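Kenbridge Tabletop: simulated manipulation episodes and planner baseline

Kobina Zakaria
6 February 2026
4 comments · 18 shares

Kenbridge Tabletop is a set of simulated pick-and-place episodes for one fixed arm and one table, released with the config files and the planner used to produce them. It is intended for testing grasp selection and motion planning code against household clutter. All data is synthetic.

Contents

The release has 283 episodes. Of these, 101 are held out for evaluation and the rest are for training. Each episode directory holds an RGB stream, a depth stream, joint positions and velocities, the gripper command, object poses in the base frame, and a plan log. The plan log lists every query sent to the planner, including the ones that returned no path.

Streams are written at 30 Hz. Joint states are sampled on the same clock, so no interpolation is needed to line them up with the images. Object poses come from simulator ground truth and carry no noise. If your method expects noisy poses, add the noise in your loader. The evaluation script will not do it for you.

Scene layout

The base pose, the table pose and the fixed structures are the same in every episode. Object identity and placement change with the seed. Fixed structures are loaded as collision geometry before the first query and are not reloaded on reset. Everything on the tabletop is loaded per episode, and a placement is rejected if two meshes intersect after settling.

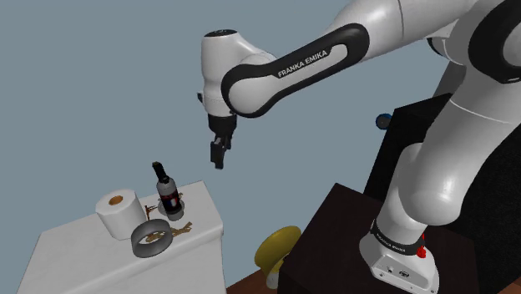

Franka Emika arm with the gripper clear of the table. Tabletop objects: toilet paper roll, bottle, gray ring, keys.

The keys are the hardest class for the baseline. They lie flat, and the default grasp sampler proposes top-down grasps whose fingertips would pass through the table surface. Those candidates are filtered, and often none are left. The ring is easier if the sampler is allowed to place one finger inside the hole; set ring_inner: true in grasp.yaml.

Planner

The baseline is a bidirectional RRT with shortcut smoothing, wrapped by Anderson Figueiredo in the Handley package. A query times out after 18 seconds. Timeouts are logged as NO_PATH, the same code as a proven start or goal collision. Trinidad Núñez has a branch that splits the two codes, but it changes the log schema and has not been merged.

Known issues

Depth on thin objects drops out at grazing camera angles.

The gripper command is recorded one tick before the state it produces. The Aerts loader corrects for this. Other loaders may not.

Episodes generated before the June schema change used degrees for joint limits. They were regenerated in radians, but old copies may still be on local disks. Check the units field in meta.json.

Contact

Loader bugs go to Chi-keung Tse, everything else to the issue tracker.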